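What Does It Mean to Be Famous?

Ask a room full of kids what they want to be when they grow up, and a few of them will say "famous." It's a funny answer if you think about it. Famous isn't a job. You can't show up at 9 in the morning, sit down, and do famous until lunch.

So what is it?

Being famous means that lots of people know who you are, and you don't know who they are. That's the whole trick. Your grandmother knows you, but you know her back, so she doesn't count. Sorry, Grandma.

How does a person get famous?

Most famous people started by doing something else. They sang, acted, played a sport, or modeled clothes. Then a magazine or a show picked them out, and more people heard of them, and then more magazines called. Being known makes you better known. It works a bit like a snowball, except that the snowball gets free shoes.

Who does all the work?

A famous person usually has helpers. An agent finds jobs and takes a slice of the pay. A publicist talks to reporters, and spends a lot of the day saying "no comment" in a friendly voice. A stylist picks the clothes. If you think your parents fuss about what you wear, imagine a grown-up being paid to do it.

How is a magazine cover made?

Slowly! One cover can take a whole day and 87 pictures of the same smile. Then the people at the magazine argue about which smile is best. The one you see in the store in April may have been taken in the middle of winter, with the model in a swimsuit pretending not to shiver.
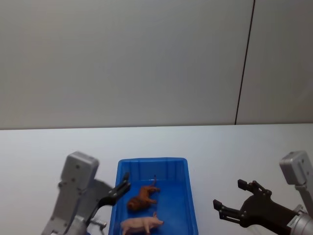
Photographers often like a plain background, so your eyes go straight to the person. You can try it at home with no famous people at all. Find a smooth gray wall and a white tabletop, put one bright thing in front, like a blue plastic tray, and see where your eyes land first. Now swap the tray for your little brother, if he'll hold still.

Is it fun?

Parts of it are. Other parts include strangers watching you eat a sandwich. Some famous people love the attention, and some wear very large sunglasses.

Word to know: a celebrity is a famous person. The word can also mean fame itself, but hardly anyone uses it that way at breakfast.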